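Speaker notes – Why short sleepers stay short, and what the bedroom has to do with it
Talk for the Jelby evening series, January. Doors at 6.

Slide 1. Title. Wait until the side door is shut, it bangs.

Slide 2. Say who I am and how I got here. I worked nights at the Orellana bakery for a long time and slept badly for most of it. I started keeping a sleep diary in 1979 and never stopped. This talk is what I took from the diary and from running the Munetness sleep group. I am not a doctor. Say that twice.

Slide 3. The diary. It now has 1204 pages. Show the scan of page one, read the first line, move on. The point is that people guess their sleep wrong. In the group, most members wrote down a shorter night than their partner did. Ask for a show of hands: who looked at a clock last night after going to bed?

Slide 4. Phones. Keep this short, everybody has heard it. The light is only part of it. The bigger trouble is that you check the time, do the math on how many hours are left, and then you are awake. My advice is to charge the phone in another room and buy a cheap alarm clock with a face you can turn to the wall.

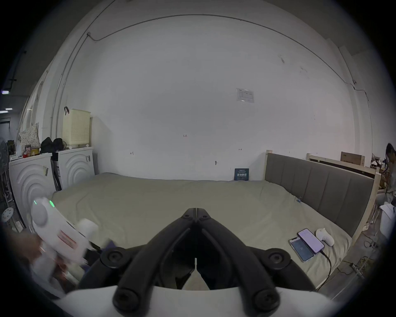 Two phones on the bed, next to the headboard.

Slide 5. Getting up time. Spend longest here. Pick one time to get up and keep it, including after a bad night. Do not pick a bedtime. Go to bed when sleepy. People hate this for the first stretch and want to argue – let them, but take it in the question period.
If the room looks lost, draw the two bars on the flip chart, one for time in bed and one for time asleep. The gap between the bars is what we are trying to shrink.

Slide 6. What the bed is for. No bills, no folding, no supper. If you are awake and annoyed, get up, sit somewhere dim, and come back when your eyes are heavy.

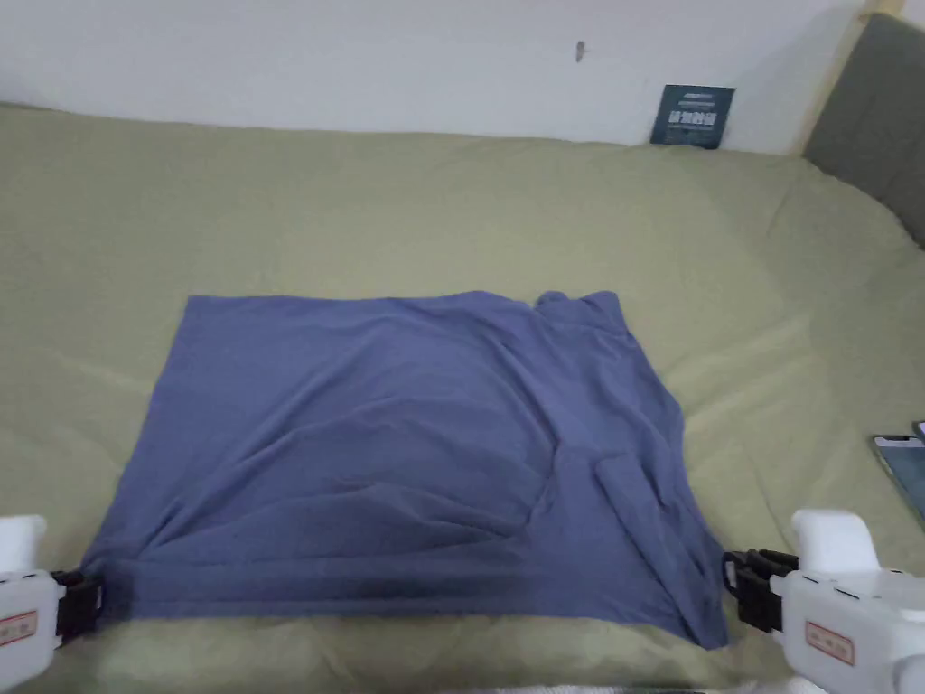
Annick Lévesque objected at the Purnudness run-through that in a studio apartment there is nowhere else to sit, and that telling people to leave the bed makes them feel they have failed before they start. She wanted a version for one room. Good point, now included: a chair by the window counts, and so does a cushion on the floor.

Slide 7. Naps. Shift workers are a separate case, so say so up front. For the rest, early afternoon, with an alarm set. Mention Ulla Saarela's handout, there are copies on the table by the coats.

Slide 8. Heat and covers. Cooler room, more layers you can push off. Two small blankets for two people works better than one big one. This gets a laugh sometimes, so leave a gap.

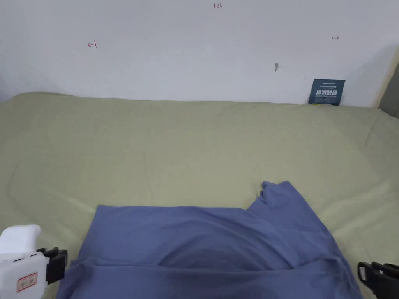 Then go straight to caffeine without a break. Coffee after lunch is the usual one, but ask about tea and cola too. Several people in the group had given up coffee and were drinking strong tea at supper.

Slide 9. When to see a doctor. Loud snoring with pauses, legs that will not keep still, falling asleep at the wheel. Read these slowly. Leave the slide up during questions.

Questions. Repeat each one into the microphone. If someone asks about pills, send them to their pharmacist. Blank diary sheets are in the blue folder, one per person.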